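Cluvside House Furnishing Project
Progress report to the Khondokar Fund, second payment period
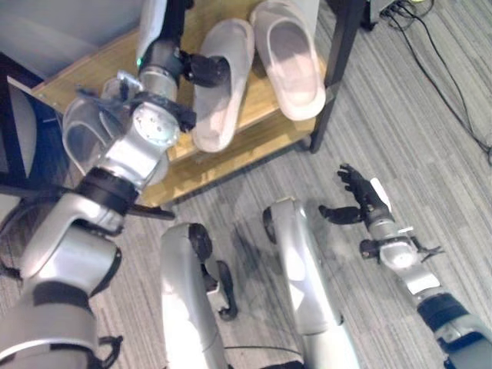

White slip-on slippers on the low shelf, wooden top and black metal leg.

Prepared by Yvonne Crabtree, 9/11/19

Work since the last report

The guest rooms on the ground floor are furnished and in use. Carpet was laid in all of them in April, and the beds and lamps followed over the summer. The last items to go in were the low shoe shelves, which we had left until the carpet was down so that we could check the height against the bed frames.

The shelves were ordered from Studow. They have a light wood top with a second tier underneath and stand on black metal legs. We looked at a closed cabinet as well, but guests at our old building left their shoes on top of the cabinets and forgot what was inside. An open shelf is easier to clean and the housekeeping staff can see at a glance if a pair is missing.

Slippers

Your office asked for more detail on this line. We bought white closed-toe slippers with an open heel and a thick sole from Skinditz. The thin folded kind we used before wore through in a few days and were a complaint on the comment cards. The new ones cost more per pair but guests can keep them for a full stay. Each guest is given a pair on arrival and takes it home or leaves it for disposal. We do not reissue them.

Housekeeping sets the slippers on the top of the shelf, side by side, heels toward the room. The lower tier is for the guest's own shoes. Two of the longer-stay families asked for children's sizes, which Skinditz does not carry in this style. We are looking at another supplier and will report the price before ordering.

Spending

Shelves, including delivery: $800
Slippers, first order: $300

Both amounts are within the approved budget. Receipts are attached to the paper copy of this report. Assembly was done by our own staff and nothing was charged to the grant for it.

Problems

Seven shelves arrived with the wrong feet — hard plastic caps meant for tile, which left marks in the carpet pile. Studow sent replacements at no cost and these have been fitted. The marks have mostly brushed out. One room near the side entrance still shows them and we will have it steam cleaned with the hallway.

Slipper storage is tight. The cartons are in the linen closet for now — this leaves less room for spare blankets than we would like going into winter.

Next period

Furnish the upstairs rooms to the same plan, with the same shelf. Settle the children's slippers. Move the cartons out of the linen closet once the basement racks are up. We are not asking for any change to the grant amount or the payment dates.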